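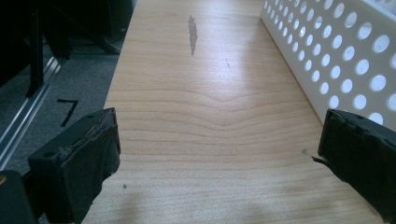

Worn finger pads behind dropped parts at Clindby, tests show

15/10/2021

The team at the Clindby workshop has found the cause of the dropped parts that stopped its sorting trials twice in one week, and the answer is a lovely bit of detective work. The fault was in the rubbery padding on the gripper fingers, which had worn down along the top edge until it could no longer hold small, smooth items square.

Clindby has been running the trials for the kitchenware firm Agudelo, which wants its mixed small parts picked off a flat board and put into baskets ready for packing. It sounds like the simplest job in the world, and for the first 1,000 picks it very nearly was! The gripper, known in the workshop as Maka, got through them with hardly a fumble, and everybody had started talking about a second station.

Then the drops began. At first it was an odd one here and there, always put down to a part lying at a bad angle. By pick 2,667 the fingers were letting go halfway to the basket, and one steel hinge pin landed on the carpet beside a technician's foot. No one was hurt, but the trial was halted on the spot under the workshop's own rules and the station was switched off until the cause was known.

Édgar Sotelo, who leads the trials, first suspected the software. He and his colleagues spent the better part of two days going back through the grip force records, and they were spotless: the motor was closing the fingers with the same push each time, and the program believed it had a firm hold right up to the moment the part fell.

"I was so sure it would be a setting," Sotelo said. "We had graphs all over the wall. Then I ran my thumb along the pad and a bit of it came up like old tape. I could have danced round the room."

The wear is easy to see once the gripper is brought down low over the wood. One finger has a ragged strip along its rim, and a thin dark strand trails from the inner side of the other. Sotelo's view is that the edge had been catching on the board each time the fingers came down for a flat part, a touch so light that the safety stop never noticed it. Little by little the rim lifted, and parts held near the top of the finger began to roll out.

To test the idea, the team fitted a new pair of pads and ran the same batch again with the same settings. There were no drops at all. They then put the old pads back on, and had six in the first short run. It is rare to get such a clear result from such a cheap test, and there was a good deal of cheering in the workshop when the numbers went up.

Several changes are now in place. The fingers stop slightly higher above the board, so that the pads should no longer brush the wood. The pads are checked by hand at the start of each shift and swapped at the first sign of lifting, whatever the log says. The marked standing area has also been moved further back from the station, and anyone reaching in to clear a part must first press the stop and wait for the light to change.

A thicker pad from Trodalo is being tried as well. Early runs look promising, although it is a little clumsy with washers, and the team would like to see how it copes with a full day's work before saying more. Sotelo is also keen to have the gripper spot the trouble for itself, by comparing how far the fingers close on a part of known size. A worn pad ought to show up as a tiny bit of extra travel, and he has already found a hint of it in the old records.

Agudelo has been told of the findings and has agreed to carry on. The trials start again in November, with the old pads kept in a labelled tin on Sotelo's desk for any visitor who would like to have a look.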